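December 17, 2025

Cold feet all day and I left my good thermos at Firport again, so that is two of them up there now. Still, I'm glad I went. I had promised Zuzana since March that I would come and look at the stacking kit properly before we put any money down, and I kept finding reasons to stay home with the accounts. She met me at the door with her coat still on and we went straight through to the tables.

I should write down what the offer is while it's fresh, because I muddled it when I told Allach about it last week. The Havlíček people don't sell the arms themselves. They rent them by the month, two arms to a table, with the gripper fingers, the software and a box of colored blocks to practice on, and somebody at the other end of a phone when it all goes sideways. The rent is 415 a month, plus 200 once for the setup. I had told Allach it was the other way around, and he very politely said nothing, bless him. There is also a longer contract, 52 weeks, which Zuzana likes and I don't yet.

She had the manual open on a stool (508 pages, and she has read more of it than I ever will) and she let me pick the exercise. I went for the simple one, where the red, the yellow and the green are meant to end up in one tower inside the square of black tape. I know it sounds like a thing you would give a toddler, but I sat there for most of the morning and didn't once look at my phone. It's a very patient way of working. You nudge, you wait, you look again, and Zuzana hums while she does it, the same four notes, I don't think she knows.

What I liked: the orange fingers. They come off with a hex key and the spare set is in the price, which the Clustville outfit wanted extra for. I liked that the lessons are short and written by somebody who has clearly taught people before. What I didn't like so much was the cabling, which I would want tidied before we let a class of beginners near it, and the phone help closes at four, just when our evening group is finding its shoes. I asked about that and was told they would "look into it" - we shall see. I have written it in the margin of the quote so that I don't go soft and forget.

We had soup in the little kitchen and talked about her mother's hip and whether the hall roof will last another winter, and then went back for another hour. I took a few pictures off the screens before my train, mostly so I can show Allach what a taped square is and stop drawing it on napkins. 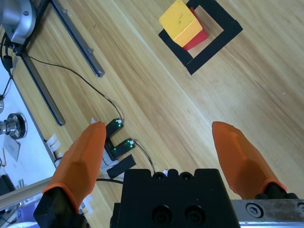
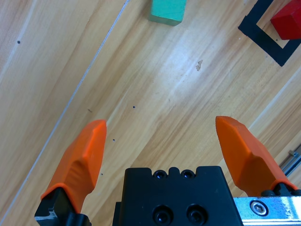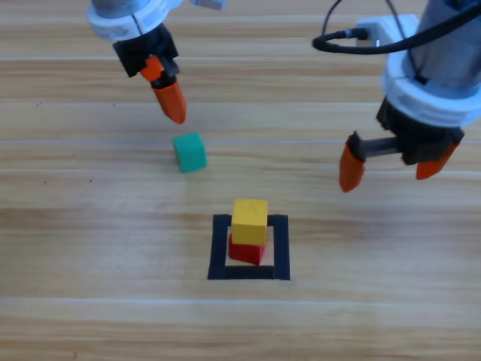 The last one has both arms in it, with yellow on top of red in the square and green still out on its own.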